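Household Economics, Week 7: Who Does the Washing-Up?
Course tutor: Myrto Chatzigeorgiou

Last week we looked at paid work. This week we turn to the other kind, which fills just as many hours and has a much worse pension.

Key term: unpaid domestic work. Cooking, cleaning, minding children, finding the other sock. National accounts mostly leave it out. Pay a stranger to iron your shirt and the economy grows; iron it yourself and officially you were doing nothing.

Two ways of putting a price on it:
Replacement cost – what you would pay someone to do the job.
Opportunity cost – what you could have earned instead. By this method a barrister's washing-up is worth a small fortune, however badly she does it.

Worked case: a household does 95 hours of chores in May. At a replacement wage of 7 an hour, that comes to 665. Şükran Kozan's reader (chapter 2) has a longer case using 700 hours.

Plates and racks, the raw material of many a domestic dispute: 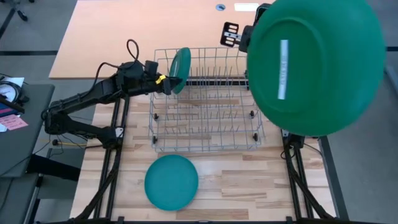
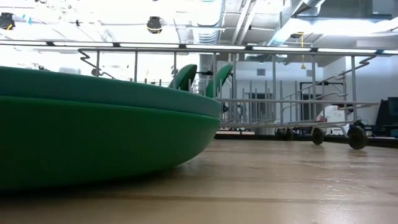

Problems with both methods: people do two chores at once, and they keep poor diaries. Couples asked separately about their share tend to give answers that add up to well over the whole.

For next time: keep a chore diary for two days, in quarter-hour slots. Do not show it to anyone you live with until you have handed it in.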